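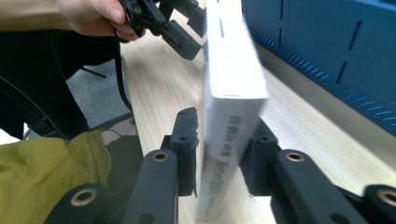 The handover episodes give us a wrong gripper width in the policy's training data, and I think the cause is in our labelling method and not in the hardware. In a handover one operator holds the object with the first hand-held gripper, and the second gripper comes to take it. The white book standing on its long edge is the worst object for us: two black pads hold it from both sides, the other gripper is above it with its jaws open, and the printed characters on the spine are too blurred to read. The width estimator should give the same value for the holding gripper as long as it holds. It does not.

**Ticket:** width label jumps during handover
**Project:** Irneo, bimanual part
**Opened by:** Merja Jääskeläinen
**Assigned to:** Jasper Mertens
**Status:** closed, see last entry

## Symptom

In 17 of the 522 handover episodes the label for the holding gripper becomes suddenly larger for a short time, and then it returns. The policy trained on this set learned to open too early. On the robot in the Drenomham lab it dropped the object before the second arm had closed.

## Log

**2018-04-19, Merja**
I replayed all 17 episodes by eye. The pads stay in contact with the object in every one of them, so the jump is false. It always starts when the second gripper is near the upper part of the object. Single-arm episodes do not show it.

**Jasper**
Could it be the motion blur? The tracker looks for the gold-coloured rings at the pivot holes in the arms and calculates the width from the distance between them. When the rings are smeared, the fit is poor.

**Merja**
I tested this. I took clean single-arm episodes and added artificial blur until they looked worse than the handover ones. The width became noisy but it did not jump. So blur makes the error bars larger, but it is not the explanation.

**Fenna Willems**
Please check which finger model is used in the fit. We have two versions in the configuration folder, and the older one has the pivot distance from before the Verbruggen parts were changed.

**Merja**
Checked. All episodes use the new model. I ran the old one also, for comparison. It gives a constant offset, so it would be wrong everywhere and not only in handovers.

**Jasper**
I plotted the raw detections. In the bad episodes the tracker loses one of the inner rings and takes another point higher up, on the second gripper. That gripper is also black, and its screws are visible. One screw with a reflection on it is enough. The detector has no rule which says that a ring must be on our own fingers.

**Merja**
Then it fits. The wrong point is farther away, so the calculated width is larger. When the second gripper moves on, the correct ring is found again.

## First attempt (not sufficient)

I put a fixed mask over the upper half of the view, so that detections there are ignored. This repaired 14 of the 17 episodes. In the other three the second gripper comes so low that it is inside the allowed part. A bigger mask is not possible, as it would hide our own pads when they open wide.

## Second attempt

Lieven Cuypers proposed to use the geometry of the linkage. The arms cannot move independently, therefore for each width there is only one possible position for every ring. We now do the following:

1. Detect all ring candidates, without a mask.
2. For every pair of inner candidates, calculate the width.
3. From this width, predict where the outer rings must be.
4. Keep the pair with the smallest error against the outer rings. If no pair is under the limit, mark the label as missing and do not interpolate over more than 2 samples.

```
width_fit:
 mode: linkage
 use_outer_rings: true
 max_gap: 2
 static_mask: none
```

## Result

No jumps remain in the 17 episodes. The labels of the single-arm set did not change in a way I could see in the plots. The relabelled set was used for a new training run, with the same seed and settings as before. Carys Wogan ran it on the robot with the book and with the other test objects, and the early opening did not appear again. She still saw one failed handover, where the second arm closed beside the book. I have opened a separate ticket for that, because the width was correct the whole time.

## Still open

- The limit in step 4 was chosen by hand on the book episodes. It should be tested on soft objects, where the pads may twist a little.
- The Selura export still reads the old label column. Fenna will change it, until then please do not use the export for training.
- The December recordings have not been relabelled.

**Jasper**
Merged. I close this one. The relabelling script is in the tools folder, and it writes a new column beside the old one, so nothing is lost if somebody must compare.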